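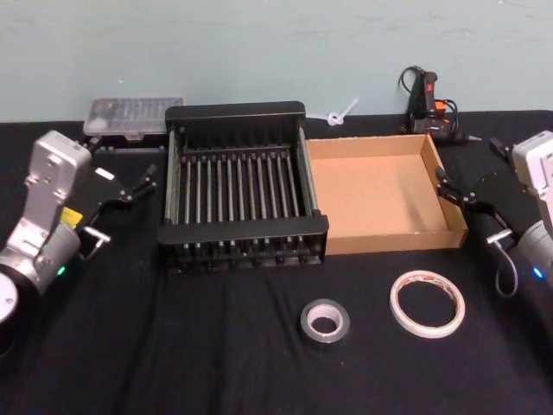
Who we are > Our method

ABOUT MULTO

Hello, and welcome! We're a small research group in Drunadley, and we teach pairs of robot arms to tidy up. I started Multo after years of watching robots do one thing beautifully and then fall to bits when somebody moved a box.

Our method is called Skonden. A person guides both arms through a short job, we record it, and then we shuffle everything on the table and go again (and again – the kettle gets a lot of use). We gathered 4000 of these runs for our first model. Then we threw out the 1000 dullest, trained a second one on the 3000 left, and it did better on all 13 of our test jobs! I'm still a bit giddy over that.

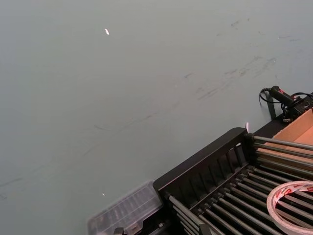

What I care about most is where the learning happens, and for us that's close to the objects. A view from the wrist gives the model detail that a wide view tends to lose. Take a roll of tape sitting on the metal rods of a rack: you can see the rods straight through the middle of it, and our early models got muddled by exactly that sort of thing. Clear plastic boxes are just as bad, so we use plenty of them.

We're writing up the results now, and our open afternoon is on a Friday in July. Do come and say hello.

Print this page | E-mail this page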